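# Can a robot clear a packing table yet?

**Tyra Sjögren**, February 8, 2018

Okay, I run the back room at Stamum, a little mail-order repair shop, and the part of the job I hate most is the unpacking table. Parts come in, we rip everything open, and then somebody (me) spends 90 minutes sorting trash from stuff we keep. Bubble wrap, those molded pulp trays, string, bits of card, all of it in one heap. And of course there's always one little screw bag hiding under a tray!

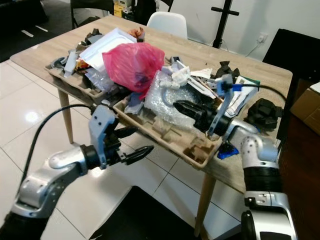
*Pulp trays, a pink bag and bubble wrap, with two arms at the pile.*

I keep seeing clips of arms doing dishes and folding towels, and I'd love to believe it. But is a pair of arms any use on a mess like this, or am I better off buying a bigger trash can? I also have boxes of mixed metal parts to empty, if that's easier.

## Katona

I've been around shop automation for 15 years and I'd start with the boxes. Hard parts keep their shape. Bubble wrap changes shape every time you touch it, and clear plastic is miserable for cameras — they see the light bouncing off it and whatever is underneath. A thin rod or a chunky black part gives the fingers something solid to close on.

The walls of the box are the annoying bit. The arm has to come in from the top, and parts leaning on each other in there like to drag their neighbors along. I'd spread things out a little before letting a machine loose on them.

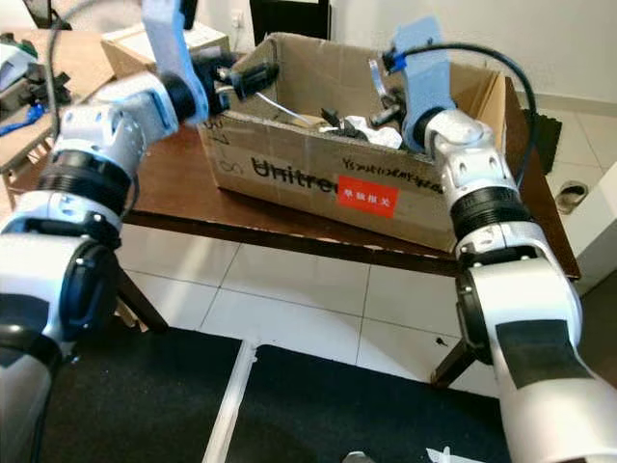
Can one arm do this, or do I need two?

One arm is fine for lifting loose, solid parts out of an open box. Get the second one if you need to hold a bag or a flap still while something comes out of it.

The next thing to worry about is grip. Flat metal is easy to pinch from the sides and easy to twist by accident, and then it goes down in the bin crooked. Our old Skornilora line used to jam on exactly that. A camera down near the fingers helps a lot, but put a decent lamp over it, please. Dark parts on a dark surface in poor light will make you crazy.
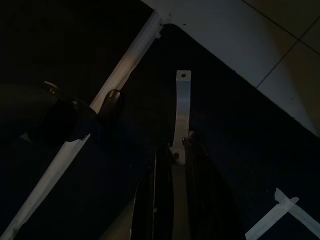

*A metal bracket with a hole near its top, between the gripper fingers.*

So for your trash heap I'd say not yet, unless you're happy to stand there and babysit. For the parts, maybe, if you sort them into a few bins and don't care much about speed. Pull the tubing and anything floppy out by hand first. Same goes for paper and cloth. I'd leave the closed boxes to a person too, because tape and a knife are a whole other project.

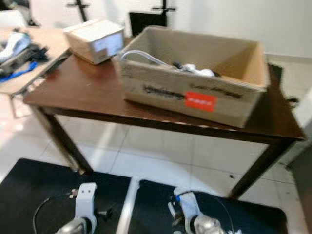
## Semer

Bigger trash can lol. Also flatten the trays as you go, we did 16 orders that way in November and the table was clear by lunch. I do want a robot for laundry though, somebody tell me when that one works.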